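I spent a morning at the Cisus open day in Drillcombe, mostly because I wanted to see how a company that sells face-matching door locks talks about privacy. Pretty openly! We got 13 minutes on how long they keep visitor scans (nine days, down from a lot more) and a decent argument broke out over consent forms.
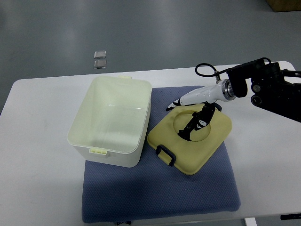 Then came Garketeo, their new opt-out tool, which I liked more than I expected to. You still have to ask for it in writing, though, and I grumbled about that all the way back to the bus.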